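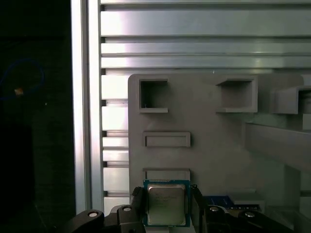 Figure 7.1 A processor held between the two finger pads, with the gray fixture board behind it.

Chapter 7
Looking After the Gripper

I've spent more time fixing grippers than I've spent programming them, and I'd guess you will too. So before we get to a single line of code in this part of the book, we're going to clean some rubber.

The cell I'll use all through this chapter is the one at Droltbridge, where I looked after the parts-handling bench for a few years. It's a small cell! One arm, one two-finger gripper, a printed fixture board standing upright, and a wall of aluminum rails behind it. The gripper picks up a processor by its left and right edges, and that's a tiny amount of edge to hang on to. If the pads are dusty or worn, the chip tilts, and a tilted chip won't go into a pocket (I have the bent ledges to prove it).

My own rule was to wipe the pads every 900 picks and swap them at 2,000. Yours may be different, depending on what you handle and how hard you squeeze. Write your numbers down anyway, in a log that lives next to the cell.

Then there are the pivot pins. Look at the round silver ones in Figure 7.1, out on the black links. When a pin gets sloppy, the fingers stop closing evenly, and you'll be tempted to fix that by re-teaching positions. Please don't. I once re-taught 31 of them in an afternoon before I thought to wiggle the linkage by hand.

7.1 Before you touch anything

Park the arm, take the part out of the fingers, and lock out the power. Then get a flashlight and a clean cloth, and we'll start with the left pad.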